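Gripper keeps dropping thin white pegs – pads, or something else?

Posted in Workshop & Automation, 23 April 2026

grurnbridge_shed
We have a Mansour two-finger gripper, the hand-held sort, which we use to practise picks before setting up the arm. It has done 218 picks since I last touched it, and for most of those it behaved. Now it lets go of anything thin. Big cream rings, fine. A white peg, and it loses interest halfway up.

I've tightened the finger screws, cleaned the pads with a damp cloth and spoken to it firmly. The inner faces feel a bit scuffed, but I don't know how scuffed is too scuffed. Table covered in white paper, lights fairly low, peg between the fingers: 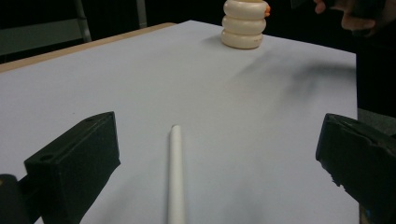 Lundis
Check the fingers are parallel before you buy anything. Close them gently on a strip of thin card and pull it out from the tip end, then do it again near the base. If it slides out at one end and grips at the other, your fingers are splayed and new pads will only splay more expensively. Slacken both mounting screws, close the jaw on something flat, tighten them a little at a time. Mine took three goes and some language.

If the card holds evenly, it's the pads. Rough spots low on the inner face are where a thin peg sits, and wide parts never touch them. That would explain your rings.

nindumia19
turn the lights up. white peg on white paper, you'll be closing on it crooked and blaming the gripper. Also try a new one

Lundis
A new peg or a new gripper?

nindumia19
either

grurnbridge_shed
Card test done. Holds at the base, slides straight out at the tips, so splayed it is. The left screw had a washer under it that I don't remember fitting and would rather not discuss. Re-squaring it tonight, with the big light on. Does anyone know if the Mansour screws want thread lock, or is that asking for trouble next time?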